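# Garnalberg's simulated bench: an interview with the developer

Garnalberg sells a simulated workbench for people who program robot arms. The product is called Firavby, and it comes as a download with a library of small manipulation tasks, a physics engine tuned for contact between small parts, and a scoring tool. The company's lead developer, who asked to be quoted by role only, spent a morning in June going through the package with us.

The first question was what a buyer gets that the free simulators lack.

"Tasks that are already set up," the developer said. "There are 186 of them in the current release. Each one has a start state, a goal test and a reset. You can write those yourself. Most labs do, and then they spend a month finding out that the goal test passes when the object is under the table."

The library is divided into eight groups, from simple reaching to two-stage placement. The group we looked at most closely is named Brimley and covers open containers: picking them up, standing them upright, putting one inside another. All of it takes place on plain white tables between light gray walls. The developer described the bare room as a default that can be replaced.
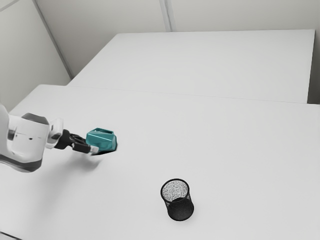
"People ask for clutter first," the developer said. "I tell them to run the plain version until the numbers are stable. If the policy can't handle two objects on a clean table, adding a stapler won't teach you anything. Clutter is a setting. It goes from 0 to 100 and it ships at 0."

Object shape gets more attention than surface appearance. Many of the graspable items are low-polygon models with flat facets, and the collision shape follows the visible one closely. According to the developer, this was a deliberate trade. A faceted wall gives a parallel gripper a defined plane to close on, and a bad approach angle produces a slip that can be traced to a particular face in the contact log. Smooth versions of the same objects are supplied in a separate folder. They run slower.

Mesh items are handled differently. The wire pattern is drawn for the camera, but the physics engine treats the wall as a solid thin shell. We asked whether that causes trouble for anyone training on depth images.

"It can. A real depth sensor sees through some of the holes and gets confused. Ours doesn't unless you turn on the noise model. That's on page 90 of the manual, and I'd like it to be on page one."

Scoring is done by a module called Polák. It reads the state log after each episode and assigns one of a fixed set of outcomes. A dropped object and an object that was never grasped are recorded separately, and so is an object knocked over by the fingers on approach. The developer considers the last category the most useful and the most often ignored. 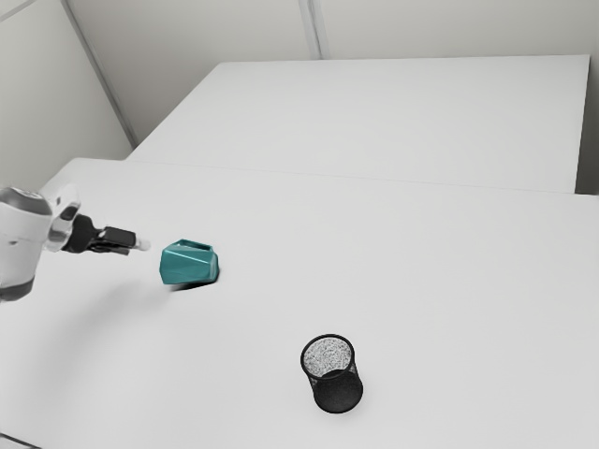

"A success rate is one number," the developer said. "If you have a container on its side, I want to know whether the arm can recover from that or whether the episode is finished. Those are different policies. In our default settings the episode keeps running until the time limit, so you get to see what the arm does next. Some customers hate this because it makes their runs longer."

The time limit can be shortened in the task file. Early stopping on a tipped object can also be enabled there, with a threshold in degrees.

On transfer to hardware, the developer was careful. The arm and gripper models carry joint limits and finger force limits, and friction values can be varied between episodes. Garnalberg makes no claim about how well a policy trained in Firavby will work on a physical arm.

"We don't know your table. We don't know your fingertips. Rubber gets old. I can give you a friction range and you can measure where you are in it."

Licensing is per workstation, with a reduced rate for teaching. Training runs on a cluster need a separate key, and requests for one are answered by email. The scoring module can be used alone on logs from other simulators if they are converted to its format; the converter is included, though the developer called its error messages "terse."

The next release will add deformable containers to the Brimley group. There is a working branch, and the developer declined to run it for us. Contact between a soft wall and a rigid finger still takes too many solver steps, and the reset sometimes leaves the container folded.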